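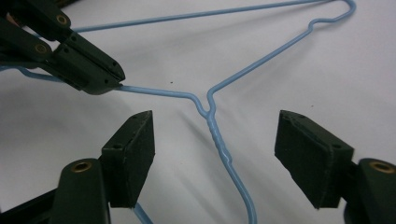 Marit Berge wrote after my last post to say I was wrong about cold water, and that she has washed her wool sweaters at 20 degrees for years without losing one. She thinks it is the spinning that ruins them.

She may be right. I had blamed the water for the gray cardigan, but I also left it on the full spin that day, so I can't say which did it. Last week I washed the green one her way, cool water and the lowest spin, and it came out the same size it went in. The cuffs are a bit longer, if anything.

Drying is still the slow part. I roll each sweater in a towel, press on it, and lay it flat on the rack in the back bedroom. A thick one takes 2 days in there with the window open. In November it will take longer, and the rack only holds two.

Shirts are easier. They go on hangers straight from the machine, buttoned at the collar, and I iron maybe one in six. Sweaters never go on hangers at my house - I did that when I lived in Skostthorpe and every one of them got points at the shoulders. Folded on the shelf is fine.

Sekar Saragih asked about moths. I use cedar blocks and sand them when the smell goes. I haven't found a hole since spring, but I also moved the wool out of the hall closet, so that could be it too.

Next time, the linen tablecloth and the beet stain.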